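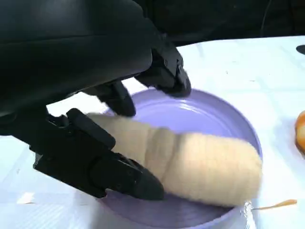 Tonport Finishing Notes, no. 58, p. 6

**Roller covers: nap and seam** (Fagundes speaking, Macedo on the projector)

- Cream cover, lying diagonally in the round lavender tray. Point out the faint seam or ridge near the middle.
- Nap looks slightly compressed there. Fibers are short and soft. Ask the room what they would check first.
- Ridge line can print through on flat ceilings. Roll a test strip on primed board before loading for the wall.
- Tray rim is low. Fine for handling covers, too shallow for a full load of paint.
- Returns log, January: 2,873 covers inspected. Split by nap length is on the Leite handout.
- Questions, then over to Solange for frames and handles.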